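Promell halts sorting arms after grip fault

Promell has stopped work on a line of robot sorting arms at its Trelldale site after a fault caused grippers to close without a command. No one was hurt.

The fault showed up in January 2019, during a run of 4,000 planned pick cycles. The arms completed 3,740 before a supervisor pressed the emergency stop. By then one gripper had closed nine times with nothing to pick up, the company said.

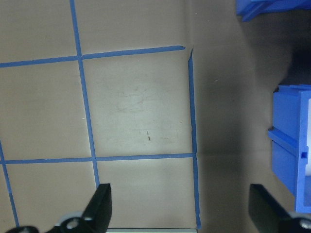
By Homa Naseri

Each arm works over a table marked off in blue tape, with blue plastic bins to one side. Staff reach into the bins between runs, and that was the main concern — a finger closing early could pinch a hand.

Engineers traced the trouble to a worn cable in the wrist of arm 616, built by Natano. The cable sent a false signal when the wrist turned past a certain angle. Natano has agreed to replace the part on every arm at the site.

Promell said the line will stay off until the new cables are in and Weerakoon, the outside safety firm, has checked them. Staff are sorting by hand for now. Full service is planned for June.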